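Plodby Table Project
Progress report to the Moulin Fund, second installment
Prepared by Alby Rakena, Pondstead Workshop

Period covered

February through the open day. The first installment report covered the purchase of the table, which we are pleased to say is still level.

Summary for people who have other reports to read

We promised a public demonstration of two robot arms tidying a table. We held one. The arms did a fair amount of tidying, visitors came and stayed longer than we had chairs for, and the basket was put to work. The shared-handling part of the plan, where both arms deal with one object together, is behind schedule. The schedule was mine, so I have had a word with myself.

What we said we would do

The proposal listed three things for this period: get both arms working over a single tabletop without arguing, replace the practice objects with things a person might own, and show the result to the public at Pondstead. The second item sounds like the easy one. For most of the winter we had been practicing on foam cubes, which are lovely to pick up and which no household has ever needed put away. The reviewer from your side pointed this out in a polite note in the margin, and we have been living with household clutter ever since.

The task as it now stands is simple to describe. There is a basket on the table. There are things that belong in it and things that don't. Somebody operates the arms through the session, the cameras record it, and afterward we use the recordings to teach Plodby to manage more of the job without us. Small toy bricks go down next to the basket as the awkward part. They are light, they slide, they tip over, and children at a demonstration will tell you at once if you have missed one.

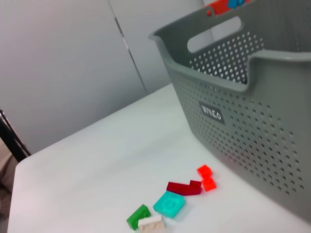 From the wrist camera, Pondstead: bricks in front of the basket.

The wrist view matters more to this report than it may look. In the first period, the wrist cameras were mounted too far back and gave us excellent footage of the gripper's own hardware. We moved them in February. From the new position the operator can tell a brick lying flat from a brick lying at a slant, and can see when two of them are touching, and those are the two questions that decide how you come at them. The translucent bricks are still hard work. The orange-red ones show up so brightly that the software has no trouble finding them and a good deal of trouble deciding where they stop. We have thought about dropping the translucent bricks from the set. I would like to keep them in, partly for scientific reasons and partly out of spite.

The basket has been a better purchase than anything else on the list. It has holes all over it, which gives the depth software something to complain about, and a dip in the long side that makes it a little easier to reach over the wall from low down. We tried a solid-sided bin before this. The arms knocked on it like salesmen.

The open day

We had planned to hold the open day at Skorkham, in the big hall, and moved it to our own room at Pondstead when we worked out what it would take to carry the rig down the Skorkham stairs and back up them. We had by then printed 800 flyers with the Skorkham address on them. Corrections were made by hand, with a marker pen, over two evenings. I mention it because the printing is in the budget and the marker pens are not, and I am not asking for the marker pens.

Visitors came in small groups and stood along the near side of the table, behind a strip of tape on the floor. Each group got a short talk and then a run of the task. I gave the talk the first few times and was then asked, kindly, to let the arms get on with it. The talk is now much shorter.

Some notes from the day, taken down as they happened and tidied a little:

The first group wanted to know how fast it could go. The answer is that it goes at the speed we are comfortable standing beside. A gentleman at the back said his grandson was slower than that, and I thought it decent of him.

Several people assumed the two arms were in a contest. They do look it, coming in from opposite sides with their grippers aimed at one another. One group picked favorites. The left arm had more supporters, I think for the simple reason that it moved more.

Glassware got the quietest attention of anything on the table. Everybody has broken a jar. When an arm closes on one, people stop talking, and then they all talk at once when it lets go. We broke nothing during the open day. I would like that in the record, as the same cannot be said for the rehearsal.

A girl in the third group asked why the robot didn't just tip everything in from the table with the side of its hand. We had no good answer. It has gone on the list for next period under her wording.

The arms were stopped twice. The first time was a loose cable connection, which I fixed by pushing it in. The second time, a visitor leaned over the tape to get a better look at the basket, and the operator stopped everything, correctly and at once. We'll use a proper barrier next time. Tape turns out to be a suggestion.

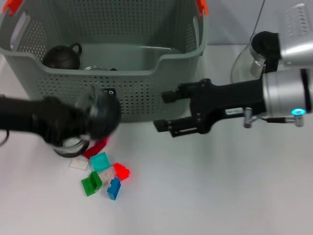

Page last changed: 08/09/2018

Both arms at the table

The overhead view is the one we had on the big screen for visitors, and it is the one to look at for the state of the two-arm work. The left arm has hold of a round clear jar down by the front of the basket, and the right arm is waiting on its own side with its fingers open. That waiting is the part I have to report on frankly. The plan said that by now the second arm would be steadying the basket, or taking a piece handed across to it. At present one arm works and the other gives moral support. It gives it very well. It keeps clear of the other's path, and it holds its position without drifting, which was beyond it in February. But your money was for two arms, and I can see how a person looking at the screen might ask what the second one was for.

The cause is dull. When both arms reach over the basket together, the safety margins around them overlap, and the software settles the matter by stopping both. We can shrink the margins. We did not want to try this for the first time in front of the public. It will be the first job of the next period, with the door closed.

The other thing to report from that view is the teapot. Dark, matte and round, it was a late addition, brought in from my own kitchen when somebody pointed out that everything we owned was transparent or made by a toy company. It sits in the basket among the glass and gives the cameras something solid to hold on to. The handle loops up over the lid and makes a very forgiving grip. Visitors liked it a great deal. I have been asked at home when it is coming back.

Money

The second installment was $3,000. Of this, $1,699 went to the gripper repair and the spare set of fingers. The spare fingers were not in the original budget. We moved the amount across from travel, with your written agreement, having established that the rig does not travel. The printing, the basket, the bricks and the replacement jars came out of the remainder, and receipts for all of them are in the folder sent with this report. The receipt for the bricks is from a garage sale and is written on the back of an envelope. I can vouch for the envelope.

There is a little left over. With your permission we will put it toward the barrier.

What fell short

The shared handling, as above.

The recordings from the first part of the open day have no sound. The arms do not mind, but we had hoped to keep the visitors' questions, and for those early groups all we have is what I scribbled down.

The feedback cards were set out next to the free pencils. The pencils were taken. Of the cards that came back, most were kind, one was a drawing of the basket, and one asked whether the robot could be rented for the weekend. It cannot.

Next period

Reduce the margins and get both arms over the basket together. Try the sideways sweep suggested on the day. Record a set of runs with mixed bricks and glassware on the table at the same time, starting from untidy and working toward tidy, with the arrangement changed by hand between runs so that we are not just teaching Plodby one particular mess. Hold a second, smaller demonstration for the people at Skorkham, who were promised one by flyer and have been very patient about it. They will be coming to us.

If anyone from the Fund would like to visit before then, please write to me at the workshop and I will arrange a run. Closed shoes, please, and stay behind the barrier, which should have arrived by that time.

Alby Rakena
Pondstead Workshop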